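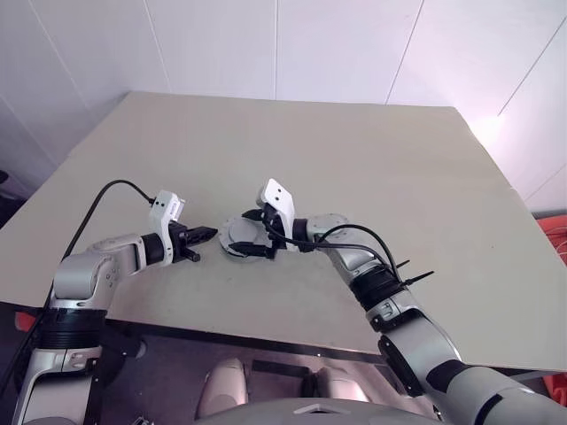
Venon worktable, pale beige top, dark strip along the front lip.

Venon Worktable Review: A Lot of Money for a Flat Surface

Posted Tue 5 October

I didn't want to like this table and for the first week I didn't. Hastomcombe sell the Venon as "a surface that gets out of your way", and my feeling about any furniture that comes with a slogan is that you're paying for the slogan. It's a big board on a steel frame. I've worked on doors laid over trestles that did the job.

Still, it's been in the workroom since January, so I've had long enough to be fair to it.

First, the size. It's big, bigger than the website makes it look, and you should measure your stairs before you order. Ours went up on its side with a scrape down the paintwork to show for it. Assembly is meant to take 15 minutes. It took 50, and I had already read the instructions, which are printed in a grey so faint I ended up holding them against the window. The 5 mm key in the box is soft and rounded off on the last bolt. Use your own.

The top is the best thing about it. It's smooth and there's no shine to speak of, and it has stayed flat. I put a straightedge across it when it arrived and again last week and couldn't get a sheet of paper under it either time. Things that are clamped on stay where they were put. The colour is a pale beige that Hastomcombe call "Oat" and I call beige. Against white walls it's dull but easy on the eye, and a dropped black screw shows up on it straight away.
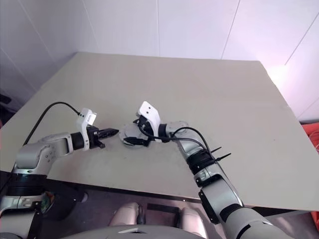
Venon in the workroom. The light comes in over the right-hand corner.

What it doesn't hide is dirt. Pencil wipes off with a damp cloth. Marker doesn't, whatever the leaflet says, and black rubber feet leave a smudge that needs proper scrubbing. If you drag things about, expect to be cleaning it most weeks.

The thin strip along the front is my main grumble. It looks neat enough, but it catches on a sleeve, and I don't trust the glue. I've pressed one end back down already. On a cheap table I'd let that go. Here I'd expect it to last longer than the receipt.

There's nowhere to run a cable either. No slot, no grommet, no tray underneath, unless you buy the tray, and the tray is another £80 -- for a bit of bent metal. We've let ours hang over the edge and loop about as they please. You can drill the top, but that ends the guarantee. I asked.

Wobble: hardly any once the feet are set, although you do have to set them, and then do it again after a few weeks. Lean on the middle and nothing happens. Lean on a corner and there's a bit of give, the same as with the Fülöp bench I had before, which cost a good deal less and came with a drawer.

So would I buy it again? Probably, in a sale. The flatness is worth something if your work depends on it, and most people's doesn't. For sewing, sorting post or wrapping parcels, get a door and two trestles from the reclamation yard at Casurham and keep the difference. If you do need a big flat top that stays flat, it's decent. Just don't pay for the tray.

Good: flat, steady in the middle, easy to see small parts on
Bad: front strip, marks, no cable holes, that key
Score: 3.5 out of 5

15 comments | 80 shares

Recent reviews
Fülöp folding bench: two winters on
Are anti-fatigue mats worth it?
Cheap trestles compared
Casurham clamp lamp, long-term test
Hastomcombe wall shelf: nice bracket, poor screws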